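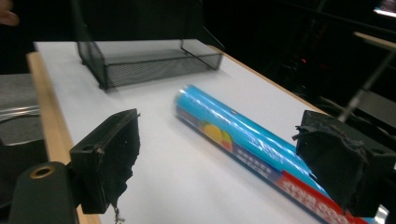 Issue 582

How I Get Old Water Rings Off a White Tabletop

I bought my kitchen table secondhand in February and paid less for it than I'd spend on a decent dinner. The seller swore it only needed a wipe. Well! It had rings all over it, plus a sticky patch the size of a saucer where I think somebody once parked a syrup bottle and moved away.

So I spent an evening on it, and I've done the same for two of my sister's tables after that. My way is slow but cheap.

Start with plain warm water and one drop of dish soap. Wring the cloth out until it barely feels damp, go over the whole top, then dry it with an old towel. A lot of what you thought was a stain will come off right there (mine was mostly gravy, I'm afraid).

For the rings that stay, mix baking soda with a little water until it's like toothpaste. Dab it on with your finger, leave it for ten minutes, and rub in small circles with a soft cloth. Keep the paste off any bare wood edging. I got some on mine the first time and it left a dull gray mark that I had to sand out.

If you do have to sand, go gently. I started with 400 grit and finished with 800, always along the grain, and only on the wood. Never on the white part! Painted or coated, it'll go cloudy and you can't bring it back.

Sticky patches are a different job. A bit of cooking oil on a paper towel, five minutes' wait, then soap and water again to get the oil off.

Once everything is dry I rub some Ritora wax into the edges – a tiny bit, less than you think – and buff it after half an hour. I've tried the Neter one too. It smells nicer but took all night to stop feeling tacky, and the cat walked across it.

Let the table sit overnight before you put anything heavy on it, and buy some coasters.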